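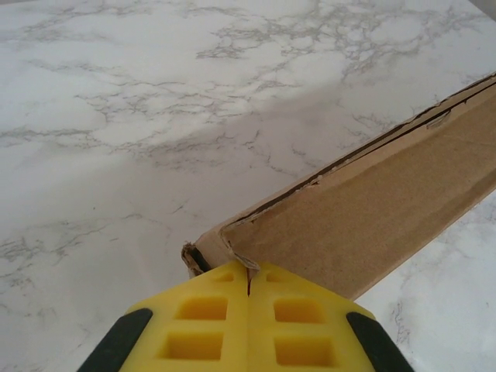
# Wurnivik opens box return counter in Kallow

KALLOW, September 16, 2026 – Wurnivik, the packing and storage supply company, has opened a counter at its Kallow shop where customers can hand in used cardboard boxes. Boxes in fit condition go back on the shelf at a reduced price. The rest are flattened and sent for recycling.

The counter takes plain brown corrugated boxes of any common size. There is no charge, and customers don't need to have bought the box from Wurnivik. Each person may bring up to 30 boxes per visit.

The service follows a trial at the company's Verkance shop, which began in February. Staff there took in 3625 boxes during the trial. Most came from people who had just moved and had no room to keep them.

"People bring in a box that has made one trip and they feel bad about throwing it out," said Detlef Oltmanns, who runs both shops. "We look it over, and if the walls are sound we sell it again. A frayed edge is fine. We are fairly strict about the bottom."

## How boxes are checked

Every box is set down on the counter and looked at along the edges, corners and flaps. Cardboard wears first where it is folded and handled, so small tears and loose fibers are common on a box that has been used once or twice. A torn flap does not rule a box out for light goods such as bedding or clothes, but it will be priced lower and marked "light use."

Boxes are turned away from resale if they are damp, smell of food or smoke, or have a crushed wall. Customers are asked to take out all packing material and peel off old address labels before they come in.
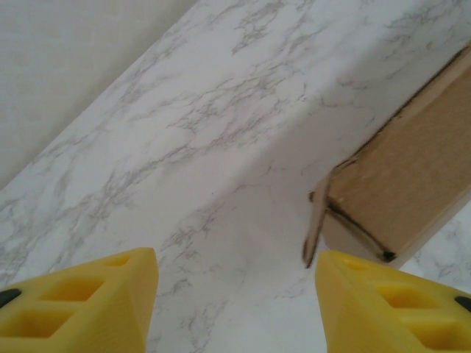
**Can a box with a torn flap be repaired at home?**

Paper tape on both sides of the tear will hold for most household use. Press it down well and keep the weight low – books and dishes should go in a box with all its flaps whole.

## Prices and hours

Returned boxes are sold singly or in bundles of 6. New boxes will stay on sale next to them, along with tape and the Jaidee line of paper wrap.

The return counter is open during normal shop hours. Customers with more than 30 boxes should call ahead so that staff can set aside time.

**Press contact:** Detlef Oltmanns, Wurnivik, Kallow shop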